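4 Setting out the parts

This section covers the base sheet, the clear plates and the blue parts of the Tronurent assembly set. Read it through before opening the bags. Storage and cleaning are in Section 6.

4.1 Choosing a surface

Use a flat table that does not rock. A dark top is best, as the sheet is white and the edges of the clear plates are hard to pick out against a pale background. If your table is light, put a plain dark mat under the whole sheet and smooth it down before you begin.

The table needs a clear space of at least 1000 mm from side to side. Keep drinks and loose paper off it.

Note: A lightly textured surface holds the sheet better than a polished one. On glass or varnish, fix the corners with low-tack tape.

4.2 Laying the sheet

1. Unroll the sheet and leave it face down for a few minutes until it lies flat.
2. Turn it over, printed side up, and place it in the middle of the table.
3. Turn the sheet so that the two rectangular outlines are at the lower right. They should sit side by side.
4. Run your hand from the centre to each edge. Press out any ridges.

Caution: Do not fold the sheet. A crease under a plate will tilt it, and the posts will lean.

4.3 Placing the plates and parts

1. Peel the film from both faces of each clear plate. It comes away most easily from a corner.
2. Put one plate at the upper left, one at the upper right and one at the lower left. The plate with the octagonal outline goes at the lower left, with the small circular outline above the octagon.
3. Stand the flanged pulley part on the upper-left area with its short post pointing up.
4. Stand the small peg below it.
5. On the upper-right plate, stand the tiny peg upright and lay the short cylinder on its side towards the centre of the sheet.
6. Lay the thicker and thinner cylinders beside the rectangular outlines, with their ends pointing to the front and back of the table.

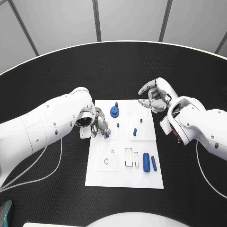
Figure 4. Sheet, clear plates and blue parts on a dark tabletop.

Leave the lower-left plate bare at this stage. It is used in Section 5.

Note: Small pegs are easier to handle if you hold them near the top and lower them straight down. Sliding a peg across a plate may scratch it.

4.4 Checking the layout

Look at the sheet from directly above, then from the side. The plates should sit flat, with no gap beneath. If one has moved, take the parts off it first, straighten the plate, and put them back.

Light from a window can make the plate outlines very faint — turn the table or draw a blind if you cannot see them.

5. Roll each loose cylinder gently with one fingertip. It should turn freely. If it catches, check it for leftover moulding and trim this with a fine file.

Caution: Small parts. Keep the set away from children under 4.

4.5 Missing or damaged parts

Check the bags and the inside of the carton before reporting a part as missing. The smallest peg often stays in the corner of its bag.

To order a replacement, quote set number 1298 and name the part as it appears in the parts list. Plates are sold singly. Cylinders are supplied in packs of 2.

Orders are handled by Wiltell spares desk, for the attention of Morfudd Lloyd. Allow up to 4 weeks for delivery in July, when the workshop closes for part of the month.

Issue date: 12 December 2025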